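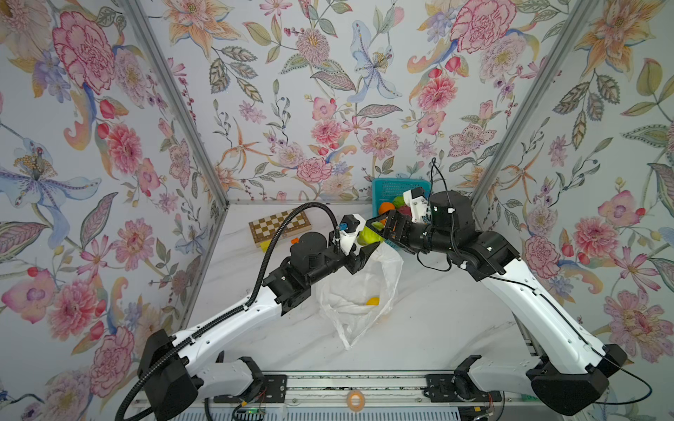

件名: Re: [genba-ml] 袋詰め工程の自動化と来月以降の配置

Derirbridge 出荷管理の Mets です。
Espinoza さんの質問に順に返信します。

> 5月の朝礼で、果物の袋詰めを双腕のアームに移すと聞きました。
> 1. 袋詰め担当の6名はどうなりますか。
> 2. 土曜の早出はなくなりますか。
> 3. 傷んだ果物は誰が見分けるのですか。
> Plotia 棟でも同じ話が出ていて、みな気にしています。
> Espinoza

1. 人数は減らしません。6名のうち2名がアームの担当になり、かごの補充、袋の準備、止まったときの復旧を受け持ちます。残りは検品と箱詰めに移ります。時給は変わりません。異動の希望は班長に口頭で伝えてもらえれば結構です。

2. 当面は残ります。今の出荷は1日2000袋で、アームに任せるのは最初の段階で800袋までです。残りは従来どおり手で詰めます。土曜の分を減らせるかどうかは、夏の数字が出てから決めます。

3. 人が見ます。かごに入れる前に検品を済ませ、アームには選別をさせません。レモンのような小さいものも、りんごやオレンジも、片方のグリッパーでつかんで、台に置いた袋の口の上まで運ぶところは同じです。柔らかい品目は今回の対象に入れていません。

作業の中身で一番変わるのは、立ちっぱなしで同じ動きを続ける時間が短くなる点と、機械の様子を見る時間が増える点です。後者は楽になるとは限りません。先に Atulow 工場で始めた班からは、待ち時間が細切れで休んだ気がしないという声をもらっています。休憩の区切り方は班ごとに相談させてください。

それから、動作中は台の上に手を入れないでください。袋がずれたり果物が転がったりしても、停止ボタンを押してから直します。急いでいるときほど手が出るので、担当でない人にも同じ説明をします。

手順書の第2版は内線1833に連絡をもらえれば紙で渡します。説明会は昼と夕方の2回行います。内容は同じなので、出やすいほうに来てください。

Aušra Mets
Derirbridge 出荷管理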